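Teaching the microscope at a kitchen pace

I first heard about the evening histology class at Hurnham from a neighbour, who came home talking about kidney tubules as if she'd met them on holiday. So I rang up the woman who teaches it and asked if we could have a chat. She said yes, as long as I brought biscuits. 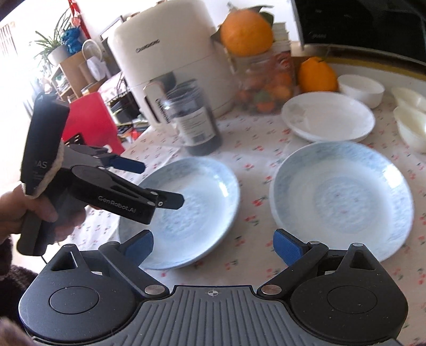
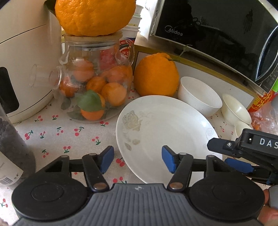
The cherry tablecloth, 24 July. Photos from Hurnham.

She's been teaching people to look at tissue for 14 years, first at Lavoie, where she ran the slide room, and now on her own. "I missed the beginners," she told me. "By the second year they've all learnt to say the right word before they've looked!"

I asked what beginners get wrong. She laughed (she laughs a lot). "They go straight to the highest lens. Everybody does. Then they're lost in one pink cell with no idea if they're in the gut or the windpipe. I make them stay on low power until they can draw me the whole thing."

And they do draw. No phones down the eyepiece until the pencil sketch is finished, which sounded strict to me, and I said so. "It is a bit strict," she said. "But you can photograph cartilage without seeing any of it. Try drawing it and you've got to decide where the edge is."

Her own collection runs to 119 slides, a good many of them bought when the old Burnorura college cleared its cupboards. The stains on some have faded badly. She's fond of those ones and keeps a trachea that has gone nearly orange.

The class takes 6 people and the next one starts in March. They use the Merkia workbook, though she skips the chapter on blood and does her own. "Blood deserves two evenings," she said. "You think it's all red cells, and then you go hunting for one basophil and it's ten o'clock."

Had she ever thought of putting it all online? She has, and she's scanned a few slides at 1000 times magnification, but she's in no hurry. "I like hearing somebody go 'oh!' on the other side of the room," she said, and took the last biscuit.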